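Cleaning marks off a matte gray tabletop

Last updated 26 November 2020

Pale work table, matte top, faint brown stains and gray scratches. How far should I go?

I took over a work table in April and it gets used every day, mostly for sorting small office supplies, staplers and clips and that kind of thing. The top is smooth and pale with a matte finish. I don't know what it is made of. It has picked up small brownish stains, a few specks, and a lot of thin gray scratches. Dish soap and a sponge took off the dust but did nothing for the stains. I have a bottle of Plolarow surface cleaner and a melamine sponge, but I have heard the sponge can leave shiny patches on matte surfaces. Is it worth trying, or should I leave it alone? I can't replace the top this year.
wasar_table

Chiến Lưu
Try the mild things first. Mix a spoonful of baking soda with enough water to make a paste, put it on one stain, wait 13 minutes and wipe with a damp cloth. Don't scrub. If the stain is lighter, do it again. If nothing changed, dab rubbing alcohol on a cotton pad and hold it there for a few seconds. Test it near a back corner first.

You are right about the melamine sponge. It is a very fine abrasive. I used one on a desk in Irkedville and the spot I rubbed is still shinier than the rest when the light is low. For the gray lines, check with a fingernail. If your nail doesn't catch, a lot of them are just metal or rubber that rubbed off onto the top, and a soft white eraser will lift some of it. If the nail catches, it is a real scratch and cleaning won't help.

Mine has the same kind of small marks.

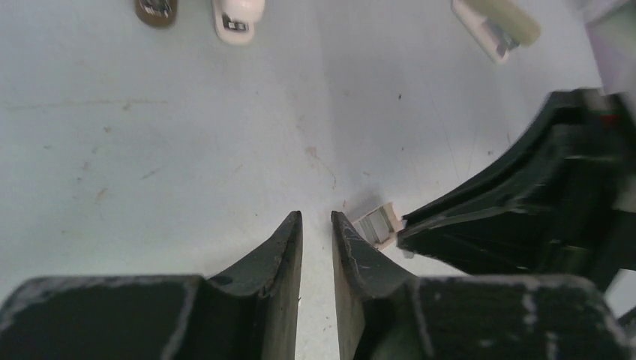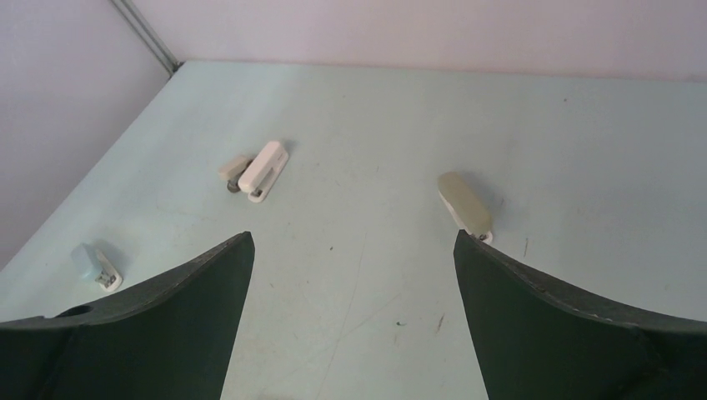
I quit trying to get it perfect. I clean it with soap and water, dry it with a towel and go back over any new spots with the eraser. What helped more was not dragging things. Staplers are the worst for it when the rubber foot comes off the base and the metal edge sits on the table. Felt dots from the hardware store fix that, 3 to a stapler. Put down a desk mat too if you always work in the same spot.

Trương
Just use the sponge, it's a work table. I did mine and can't see any difference.

irkedville3346
Don't use bleach whatever you do. It left a yellow ring on ours and that never came out. Also check that your cleaner doesn't have wax in it. Some of them do, and it builds up on a matte top and grabs dirt. The label should tell you.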